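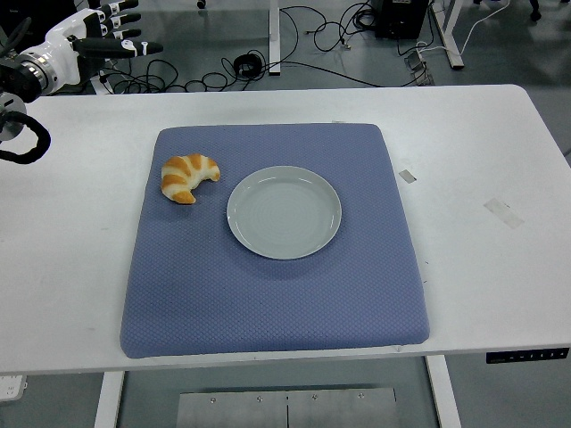

The tiltmeter in the shed was off again this morning, and I spent the time before coffee trying to decide whether the mountain had moved or the shed had. The shed has form. I've been asked by three separate relatives to explain what it is I'm measuring, and the best I can do is say that Nalletar used to be a proper round crater and one side of it fell down a very long time ago, so what's left is shaped like the croissant up there, a fat curve with the two ends pointing the same way, even down to the light and dark bands. We live in front of the open end. People find this charming until they think it through.

Anyway. Down 8 microradians overnight, on the east-west axis only. A microradian is a tiny thing, it's the tilt you'd get if you slid a coin under one end of a very long beam, and 8 of them is either the beginning of something interesting or the shed door being left open so the sun gets on the pier. I checked the door. The door was open. I closed it, wrote "door" in the log and underlined it, and then saw that the last entry before it also said "door," in the same pen.

Checked the real network after that. The observatory page had nothing to say for itself except the green square it has had since I started keeping this diary again. Green means "background activity," which I've always thought was a nice way to talk about a mountain that leaks. The drum plots were flat apart from a truck on the quarry road, which everyone who looks at the plots knows by sight. It goes up at six and comes down at ten past four. I could draw you its signature faster than my own.

Walked up to the lower vents mid-morning to do temperatures. Rebecca came along, on the understanding that I would carry everything. The path is bad where the rain took it in April and the town has fixed this by putting up a sign saying the path is bad. Third vent was hotter than last month, second was cooler, first was hissing a bit, which I put down as "hissing a bit." Rebecca asked whether there was a scale for that. There isn't, and I've been thinking about it ever since. Faint, moderate, kettle. She wanted "disapproving aunt" in there somewhere above moderate.

The thermocouple read the same at both depths in the third one and I don't believe it. It was a good instrument when I bought it, but it has been breathing acid for years and so would you be a bit vague. I'd like a new one. I'd also like a roof over the gas tubes and a knee from someone younger. I did the reading over with the old glass thermometer wired to a broom handle, which agreed with nothing, and averaged none of it.

On the way down we met Aldo Bellini coming up with his goats, and he told us, as he does, that the goats would know first. I have been hearing about the goats since I moved here. So far they have predicted one heavy rain, a wedding, and the thing in the winter that we all agreed afterward was the quarry. I said I'd be glad to have their data. He said they don't give it to just anyone.

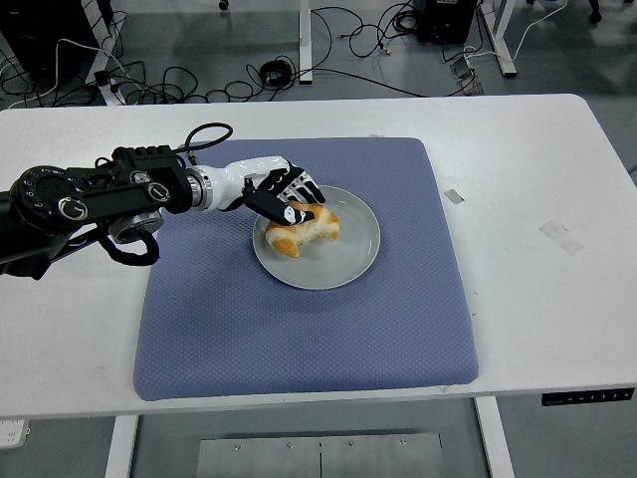 The croissant again, on a plate this time.

The meeting about the new hazard map was at two, in the hall in Vastlow, with the heating on as if to get us used to the idea. Carmela Fiore ran it, which was a mercy, because she lets people talk for as long as they're making sense and then says "thank you" in a way that ends it. The old map was drawn by hand and had three colors. The new one is a computer model and has so many that the legend takes up most of the sea.

What it comes down to is mudflows. Everyone turns up wanting to hear about lava, and lava here would be slow enough to finish lunch in front of. It's the loose ash on the upper slopes, plus a hard rain, that ends up in your kitchen. Albane Guérin from the university ran the model 2000 times with different rain and showed us where the mud goes in most of them, and where it mostly goes is Ferraro Street. There was a silence then, during which all the people who live on Ferraro Street looked at the people who don't. I live 19 steps above it. I had never thought of them as an asset before, and I complain about them every time I bring groceries home.

Then came questions. A man at the back wanted to know if the map would affect the price of his house. Albane said the map wouldn't, the mud might. I thought that was quite good, and he didn't. Somebody asked about the siren, and we had the siren discussion, which we have in full at every meeting: it's too quiet at the top of town and at the bottom it takes the enamel off your teeth. Somebody else wanted it tested at a more convenient hour. Carmela asked what hour would be convenient and the whole hall answered her at once, so that's going to be a form.

I asked about the rain gauge on the upper slope, which has been reporting zero since spring. It has rained since spring. I was rained on beside it. Albane wrote this down and thanked me, and I sat back feeling I'd contributed to science, and then Rebecca whispered that I still had the broom handle with me. I did. I'd carried it all the way in and stood it against my chair like a bishop.

Stopped at Kuvisine afterward, which was full of people moving the salt around to show each other where the river goes. Sveva Fabbri had the new map folded up small and was using it to level her table. She'd been at the meeting and had come away cheerful. She says she always assumed her place was in the red and now it turns out to be a sort of salmon. I didn't have the heart to read her the legend.

Home by six. Truck came down at ten past four as usual, clear as day on the plot, I looked. East-west tilt had come back up almost the whole way by evening, with the door closed, so that's that, except that the north-south has started drifting and it never does that. 2 microradians. The door wouldn't do it, it's on the wrong side. I went out with the flashlight and looked at the pier from every direction, as though it would seem guilty. Something has been digging along the foot of the north wall. Fresh dirt, and small hoofprints in it.

To do: ring Aldo. Batteries for the flashlight. Write to Albane about the gauge before she forgets. Ask if anyone sells a thermocouple on installments.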